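4. Recording and Replaying Door Approaches

Applies to: Rindemora method package, wrist camera configuration
Section maintained by Hemant Rathore
Last revised October 17, 2022

This section covers the approach stage of the Rindemora door-opening method. The approach stage moves the gripper from a starting position to a point just short of the handle, using only the wrist camera. Grasping and turning are covered in Section 5. Complete the camera calibration in Section 3 before you begin.

4.1 Background

The method does not use a map of the room or a model of the door. It predicts a short arm motion from the current camera view, carries it out, and predicts again. The released model was trained on 1,087 approaches recorded at the Kallthorpe site, all of them with lever handles. Round knobs and push bars were left out of the training set, and results on those should be reported separately.

4.2 Before you start

1. Close the door fully. The method assumes a closed door at the start of every run.
2. Clear the floor between the base and the door.
3. Turn on the room lights and leave them at one setting for the whole set of runs.
4. Open the fingers and check that both fingertips are in view at the bottom of the camera image.
5. Start the Clultik logger and enter a door name. Use the same name each time you come back to that door.

CAUTION: Keep one hand near the stop button whenever the arm is powered. The approach stage has no contact sensing, and the arm will keep moving if a person steps in front of it.

4.3 Setting the start view

The start view matters more than the exact position of the base. A good start view includes the whole handle and enough of the door casing for the model to judge the angle of the door.

1. Drive the base to face the door and lock the wheels.
2. Raise the wrist until the handle is above the fingertips in the camera view.
3. Check for the casing on both sides of the door. If one side is missing, back the base away and try again.
4. Save the pose as START.

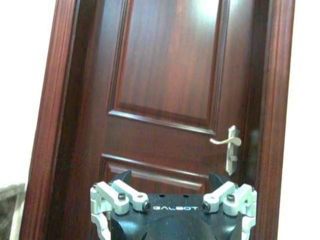
A slight upward tilt of the camera is fine. Training runs included tilted views, and the door edges do not need to look parallel. Glare on varnished wood is also acceptable as long as it stays off the handle – a bright patch over the lever is the most common cause of a poor first prediction.

NOTE: Do not crop the gripper out of the recorded images. The model uses the fingertips as a reference for distance. In our tests, the version trained on cropped images stopped too early on most doors.

4.4 Running the approach

1. Load START and wait for the arm to settle.
2. Select Approach Only in the run menu.
3. Press Run. The arm moves in short steps with a pause after each one.
4. When the arm stops, measure the gap between the fingertips and the lever. Enter it in the log before moving anything.
5. Return to START and repeat until you have 7 runs for that door.

A run counts as a success if the gap is 6 cm or less and nothing has touched the door. Mark any other result as a failure, including runs you stopped by hand. Do not delete failed runs – the Gu scoring script needs them to work out the success rate.

4.5 If the arm drifts to one side

Stop the run and repeat the calibration check in Section 3. If the check passes, move the base a little and save a new START. After 3 failed runs in a row from the new pose, close the set, write the reason in the comment field, and go on to the next door.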